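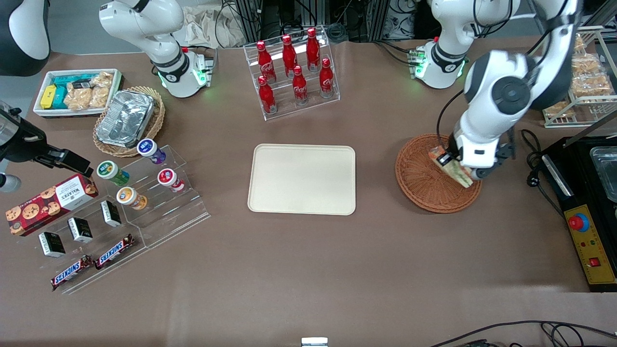
Snack Cell 5 – Setup and Upkeep Gallery

These are the working notes for the two-arm tray-loading cell on the Maldonado line, covering how the table is laid out, how the arms are checked before a run, and what gets taken apart when a pick starts to go wrong. The cell picks packaged snacks and drinks from displays and baskets and places them on a tray. It was commissioned by Damián Villalobos and is now looked after by Pouran Ghorbani, and most of the numbers below come from their service log. The log was opened in August and stands at 1,722 completed picks, counted from the last full calibration.

Base and power-up

Both arms are bolted through the tabletop into a steel plate. The left arm has a white base with a ring of green status lights at the foot, and the right arm has the same. Green on both rings is the condition for releasing the brakes. If one ring comes up green and the other does not, power down both arms, wait for the controllers to drop out fully, and start again from the left. Starting them separately leaves the clocks out of step, and the motion log from that session cannot be used.

The emergency stop is tested at every power-up, before the first motion command. Press, confirm that both arms hold position, twist to release, then clear the fault on each controller. A test with the arms parked does not count. One arm should be moving at jog speed when the button is pressed.

Parking

An arm that is not assigned to a task is folded up and kept out of the shared area. The fold position is stored as Terham 1 in the pose table (Terham is the motion package, and the pose names come from it). Do not edit Terham 1 to gain reach. Two earlier edits moved the elbow into the path of the other arm, and the collision check did not catch it at low speed. If more room is needed, add a new pose under a new name.

Gripper fingers

Each arm carries a two-finger parallel gripper. The fingers are held on with bolts, and the bolts are the first thing to look at when picks begin to slip. Torque them in two passes, alternating sides. Thread locker is used on the finger bolts only. The adapter plate behind them goes on dry.

Finger faces are wiped down before each run with a lint-free cloth and alcohol. Foil and film wrappers leave a residue that is hard to see and lowers the grip on anything smooth. Soft items (sandwiches, pastries in bags) are picked at the low force setting. Rigid boxes and bottles use the standard setting. The high setting has been removed from the menu.

A worn pad shows up first as rotation of the item between the fingers, and only later as a drop. Replace pads in pairs. The spares are Vindau pads, which are slightly thicker than the set supplied with the gripper, so the closed position has to be zeroed again after fitting. Skip this step and the controller reports a held object with nothing between the fingers.

Wrist view

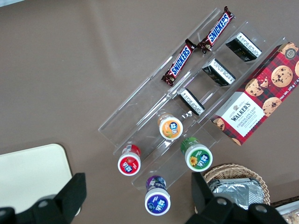
The wrist view is the one used to set the approach for each display position. With the arm at the inspection pose, both fingertips should be visible along the bottom of the view, and the target should sit in the gap between them. The purple-labeled bottle is between the fingers at this pose, with the green, red and orange ones farther up. If the target is off to one side, check the camera bracket before touching the calibration. The bracket is held by a single screw and can turn a few degrees after a bump.

Clear acrylic needs more care than any other surface on the table. The edges of the steps throw thin lines of glare, and the table color shows straight through the shelves, so depth readings taken on the stand itself are unreliable. Set the approach height from the top of the product, never from the shelf. Bottle caps give a good reading. Small black boxes give a poor one, and the white label on each should be used as the reference instead.

Exposure is fixed, not automatic. Reflective wrappers in a basket will otherwise pull the whole view dark as the arm passes over them, and the detector loses the dark packages on the middle steps.

Cables

Cables are the most frequent cause of lost time on this cell. Five of the faults in the log trace back to a connector at the wrist. Leave a service loop at each joint large enough to let the joint reach both ends of its travel, and tie the bundle to the link, not to the joint cap. Hook-and-loop ties only. Zip ties were used on the first build and cut into the jacket at the elbow.

After any cable work, run the Rereo sequence at low speed with a hand on the stop. Rereo takes each arm through full travel one joint at a time and records the motor current. A joint that reads high in one direction only usually has a cable pulling on it. A joint that reads high in both directions should be reported to Pouran before the cell is used again.

Recalibration

A full calibration takes 67 minutes with two people. It is needed after a finger change, a bracket change, or any contact hard enough to trip the brakes. It is not needed after restocking, or after moving a display, provided the display position is taught again from the wrist view.

Order of work: arm zero, gripper zero, wrist camera, fixed camera, display positions. Record the residual for both cameras in the log, along with initials and the pad set in use.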